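Print this page | E-mail this page

Notebook, October
Cracker shelf test, batch 2 (Ruvero flour)

Started the second batch at 7:40 a.m. Same recipe as batch 1, same oven rack, only the flour changed. Dough felt stiffer and I added a spoon of water before the first roll. Should have weighed it. Will weigh it next time.

Bag weight on the Ruvero was 1,766 g after the last bake, so there is enough for two more rounds before we reorder. The Famanach bag is nearly done.

Rest times: 20 min covered, then rolled, then 10 min more. The edges curled on the first tray in the oven. Docked the second tray with twice as many holes and it stayed flatter. Shivam Prajapati thinks the curl is from rolling in one direction only. Could be. I turned the sheet a quarter on tray three and saw little difference from tray two, but tray three had the extra holes as well, so that tells us nothing.

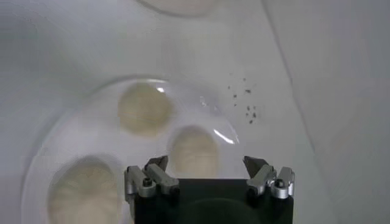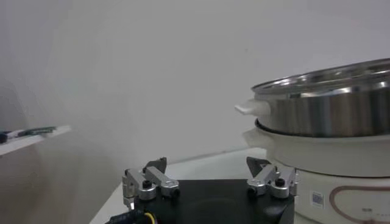 Storage is the part I care about. Batch 1 went soft by day four in the Negi tins and held to day nine in the glass jars. The lids on the tins are loose. I put a strip of tape around two of them and left two alone, labels on the bottom.

Humidity in the pantry reads high in the afternoon. Moved the meter off the shelf over the sink, where it should never have been. Ignore all readings before today.

Salt: the market order is for up to 1,000 crackers, and at the current rate the coarse salt will run out first. Ask for the larger bag.

To do: weigh water, snap test at day three and day six, compare taped and plain tins, find the second timer.

Filed under: Bench Notes > Baking > Storage

Comments (3)

Shivam Prajapati: Roll tray two both ways with the old hole spacing. Then we'll know.

M.: Which jars? The clip ones or the screw ones?

Shivam Prajapati: Screw ones. Clip seals are perished.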